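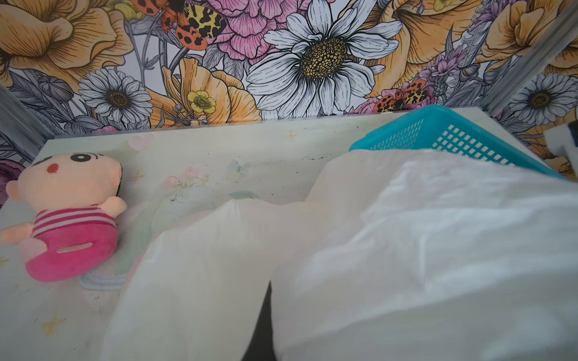
Daisies and a pink peony on floral wallpaper, with a pale printed mat in front.

Student Work > Design History > Term Projects

13 March 2018
By Mirela Cavalcanti

Why did my grandmother's generation paper everything? That was the question I wrote on the first page of my notebook back in November, and I'm a little embarrassed to say it's still the best question in there. My project is on floral wallpaper in ordinary homes in Gultonau, mostly rented ones, and how people chose it, hung it and lived with it.

I started out thinking I'd write about the big famous designers. My advisor, Angharad Llewellyn, read my first outline and wrote "whose walls?" in the margin, and that kind of wrecked the outline (in a good way!). So I dropped the designers and went looking for people who had pasted the stuff up themselves.

I ended up with 18 interviews. The oldest person I talked to had papered her first kitchen at 21, the week before her wedding, with a pattern her mother-in-law picked. She hated it for seven years. Then she moved and bought the same one again for the new place, which she couldn't explain to me and laughed about for a good long while.

What people remembered best was the work. I'd prepared all these questions about taste and color and what flowers meant to them, and everybody wanted to talk about paste. Lumps in the paste, paste in the hair, paste on the dog. Matching the pattern came up in nearly every interview too. Big flowers are pretty but they waste a lot of paper, because the repeat is long and you have to keep cutting off the end of the roll to get the next strip to line up. Small prints hide your mistakes. Two sisters on Yorath Street told me they'd bought a small sprig pattern for exactly that reason and still got one strip upside down – it stayed that way until the house was sold.

I also spent a lot of afternoons in the Ismont Library going through old store flyers. They've got a box of 800, mostly loose and not in any order, so that was slow. The flyers sell florals as "fresh" and "cheerful" over and over, and they nearly always put them in bedrooms. The people I talked to had them in kitchens, hallways, even a bathroom or two. I think that gap between the ads and the real houses is the most interesting thing I found, and I wish I'd noticed it sooner so I could have asked about it in the early interviews.

For the hands-on part I hung a test panel in the workshop with a few rolls from Podis, the discount place by the bus station. My seams were bad. I let the first strip soak too long, it stretched, and the second one never caught up with it. I did get better by the last strip, but I wouldn't rent my services out to anyone.

Things I'd change if I did it over: talk to more men (I only had four), record the interviews in the actual rooms when the rooms still exist, and ask about taking wallpaper down. Almost everyone had a removal story and I mostly cut them short because it wasn't on my list – dumb move. One guy had started telling me about the layers under his hallway paper, and I moved him along to the next question. I'm going back to see him after spring break, and this time I'm leaving the list at home.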